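Cistix Laundry Chores: data card

Version 2
Released Friday, June 3, 2022
Maintained by the Vultonon household robotics group, Toledo

What this is

Cistix is a set of recordings of two-armed robots doing small laundry jobs under remote control. We put it together to get a fair answer to a question people keep asking us: can a machine do the chores yet? Our answer for now is that it can do parts of some of them, slowly, in a room set up for it. The recordings should let you check that for yourself.

This release has 2,000 recordings. Of those, 1,896 passed review and are listed in the main index. The rest are in the folder named "held" and should stay out of training. They are mostly runs where one of the cameras dropped out.

Tasks covered

Hang socks on a clip hanger
Take socks off a clip hanger
Sort socks into pairs on a table
Hang a small towel by its edge

The sock hanging task is the largest, with 791 recordings in the main index.

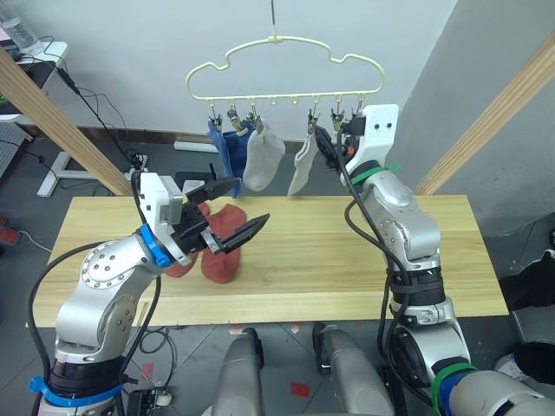

Sock hanging was picked as the core task after we tried shirts and gave up on them. A shirt takes a lot of table and the arms get in each other's way. A sock is small enough to lift with one gripper, but the clip is hard: it has a spring, it swings, and it has to be open at the moment the cloth gets there. Several socks can share one hanger, so a policy also has to keep track of what is already up while it deals with what is left. With three socks hanging and a rust-red pair still flat on the table, the next step is plain to a person. Our baseline often goes back to a sock that is already clipped.

Cameras and files

Each recording has a head view and a wrist view, plus joint positions and gripper opening for both arms. Video and joint data are stored separately and matched by timestamp. Use the loader in the tools folder to line them up – matching by frame number will drift on long recordings. The wrist view is the one to use for clip work. The head view is too far back to show whether a jaw has closed on cloth or next to it.
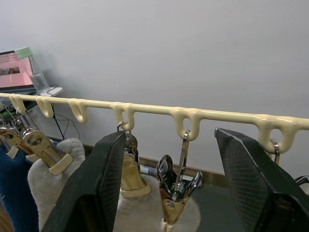

Depth is not included. We tested a depth sensor during setup and got poor readings on shiny metal, so it was left out of the release. If your method needs depth, you will have to estimate it from the color video. The calibration files are good enough for that in most recordings, and the ones where they are not have "calib_poor" set in the index.

Labels

Labels are at the level of steps: reach, grasp, lift, open clip, insert, release. Start and end times were marked by hand. A step is labeled "done" if the cloth stays up for the rest of the recording. Each step also names the arm that did it: left, right, or both. 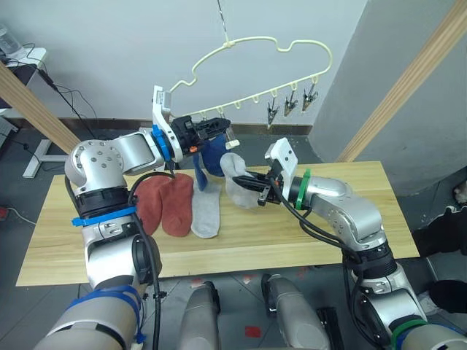
The "both" label needs some care. It is used when the two arms are working on the same item, and also when each has its own item at the same time. The second case is common in sorting and at the start of hanging. A navy sock in the left gripper and a light gray one in the right gets "both", even though a person might call that two separate grasps. We plan to split the label in the November update. Until then, check the item field, which lists one name for shared work and two names for separate work.

Known limits

All recordings come from one site. The lighting changes little.
The hanger and the clips vary less than they would across real homes.
Every robot motion was driven by an operator. Nothing in the set shows a robot choosing its own next step.
Wet laundry is not covered. All items were dry.
Speeds are well below what a person would manage, and we have not sped up any video.

Baseline

The Avach baseline is in the models folder with its config. It can pick up a single sock from a clear table on most tries. It is weak on overlapping socks and poor at opening clips. Please do not run it near people without a stop button in reach.

Changes from version 1

Added the towel task
Fixed swapped left and right gripper values in the sorting files
Renamed "place" to "insert" for all clip steps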